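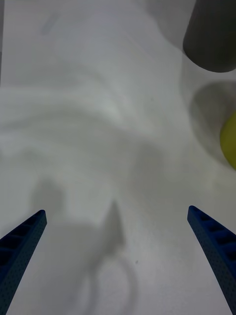
Drinks for the summer do — cups as holders, yes or no?
Posted in: Get-togethers and Food

marrowfat29
2024-07-26
Right, I need opinions. We're doing the street do in Stamstead and I've been put on drinks. Last June we had everything in a cool box and people rummaged for ages, lids up, ice all over the grass. So this year I want it laid out on a white table where you can see what's what. I've been playing with paper cups, the big ones, as holders for the small cans. Bottles just stand on their own.
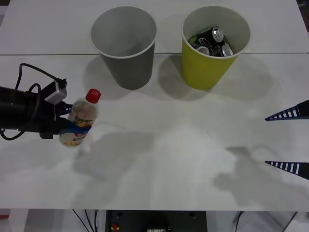 Cans in the yellow-green cup, grey one still empty.

I quite like it! You grab a can, or you take the whole cup if you're fetching for the kids. But my other half says it looks daft and the cup will go over the minute someone leans on the table.

pebbledash_sue
I'm with your other half, sorry. Three cans in one paper cup is top heavy, look how they're all leaning different ways. Put one in each and it'd be fine.

marrowfat29
One in each is a LOT of cups though. I've got 45 and I want people to be able to drink out of some of them.

oldkettle
Disagree with Sue. We did this at the Hatville fete with full cans and didn't lose a single one. A can weighs enough to hold the cup down. What I would say is keep it away from the join in the table. Your grey cup is sitting right across it and if those two panels aren't dead level it'll wobble.

pebbledash_sue
Hatville fete was indoors, kettle. Try it with a breeze.

oldkettle
It was half indoors.

tansy_and_toast
Love the colours, I'd do grey for water and yellow-green for fizzy and leave it at that. Is the bottle with the red cap going in a cup as well? I'd leave bottles out, they're tall enough to see.

marrowfat29
No, bottles stay loose at the left-hand end. Nice idea with the colours, nicking that.

pebbledash_sue
Can I also ask about a tablecloth? Plain white shows every drip.

marrowfat29
Plain white wipes down in 2 seconds, Sue. A cloth just soaks it up and then I've got to wash it. I'll go down to two cans per cup, does that keep the peace?

pebbledash_sue
Just about. Bring a tray anyway.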